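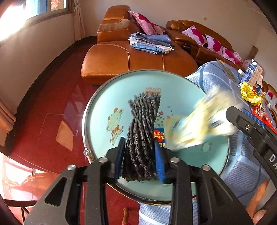 ## Phelan: viewer FAQ

Last updated 11/24/23. Spoilers for season one are in the answers marked with an S.

### What is Phelan?

Phelan is a half-hour comedy-drama about a suspended building inspector who takes over his late uncle's law practice without a law degree. The show was created by Muireann Tierney, who also wrote the first and last episodes of each season.

### Where can I watch it?

All episodes are on Flatine, on the paid plan. The free plan has the pilot and nothing else. There is no disc release at the moment, and we haven't heard of one being planned.

### How many seasons are there?

Four. The first three have nine episodes each. Season four was shortened to seven after the production lost its main stage, and the two scripts that were cut were partly folded into the finale.

### Is Clusville a real place?

No. The town was made up for the show. The courthouse steps, the diner and most of the street scenes were shot in Kundville, which has a population of 2,835 and one traffic light. You can see the light in the opening titles. Interiors were built on a stage.

### Can I visit the diner?

Yes. It's a working diner and it keeps its own hours, so call ahead. The booth by the window is the one from the show, but the counter was replaced after season two and doesn't match what you'll remember.

### Why does the judge change between episodes three and four? (S)

The original actor had a stage commitment and couldn't stay on. The script covers it with one line about early retirement, spoken while Phelan is looking for parking. A lot of people miss it. The new judge is a different character with a different name, even though she uses the same office and has the same clerk.

### In what order should I watch the Christmas special?

After season two, before season three. Flatine lists it at the end of everything, under extras, and that placement causes most of the questions we get. If you watch it last, the conversation with the sister makes no sense — she moves away in the season three opener.

### Does Phelan ever get caught? (S)

Within season one, no. The bar association letter arrives in episode nine and he puts it in a drawer unopened. We leave the later seasons out of this page on purpose. The episode guide covers them.

### What is the song over the end credits?

It was written for the show and has never been sold separately. The version in the pilot is instrumental. Every episode after that uses the sung version, except the Christmas special, which has no end music at all.

### Why are some scenes missing from my version?

Flatine carries the broadcast cuts for season one and the longer cuts for the rest. Nearly four minutes are gone from the pilot, mainly the second visit to the planning office. The longer pilot was shown once at a festival in August before the series started and hasn't been released since.

### Are the scripts available?

Only the pilot. A signed edition of 1,000 copies was printed and sold out. We can't share scans, so please don't ask in the comments.

### Will there be a season five?

Nothing has been announced. Tierney has said she considers the story finished but would come back for a single long episode if the cast were free. We'll change this answer if that changes.

### I found a mistake on this page. Where do I send it?

Use the contact form and include the season, the episode and a time stamp. Corrections to the cast list go through the same form — put "cast" in the subject line.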